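Comparing Two Gripper Fingers on a Low-Cost Arm
Project report, Dorota Zawadzka

3. What we were told and what we tested

The Trudedix finger pads are sold on the claim that they can pick up "anything that fits in a hand." The Orker pads cost less and claim very little. I wanted to know if the extra money buys anything on small, hard objects lying on a smooth surface, and I went in doubting it.

Both sets went on the same arm with the same wrist camera and the same controller settings. We logged 1,621 grasp attempts through June. I threw out every run where the controller dropped its connection, which left 1,204. That is a lot of lost data, and I don't think the rest of this report should be read without keeping it in mind.

Most of the test objects were easy. Both pads handled boxes and foam blocks, and I see little point in a table for those. The flash drive was the hard one. It is thin and rounded at one end, with a metal connector at the other, and it lies low on the marble, so the fingers have to come down very close to the stone before they close.
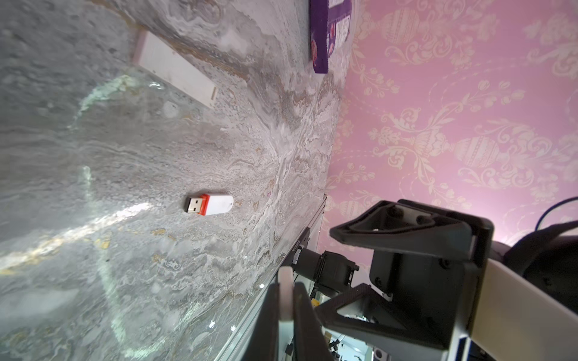 The glare was a bigger problem than I had planned for. The polished marble throws back bright bands of light, and the detector sometimes chose a grasp point on a reflection. A bad grasp point makes any pad look bad. I tagged 88 attempts as camera errors after going back through the recordings, but I did the tagging alone and I knew which pad was fitted each time. Someone else should repeat it blind.

With those attempts removed, the Trudedix pads came out slightly ahead on the flash drive. The lead rests on one Monday session of 20 attempts. In the other sessions I couldn't separate the two.

My supervisor's handout calls the expensive pads "a clear improvement." I can't support that from this data. Before anyone orders another set, I would fix the lighting, put a matte sheet over the marble and rerun the flash drive trials with the pads swapped in random order. The controller dropouts also need to be traced, starting with the cable.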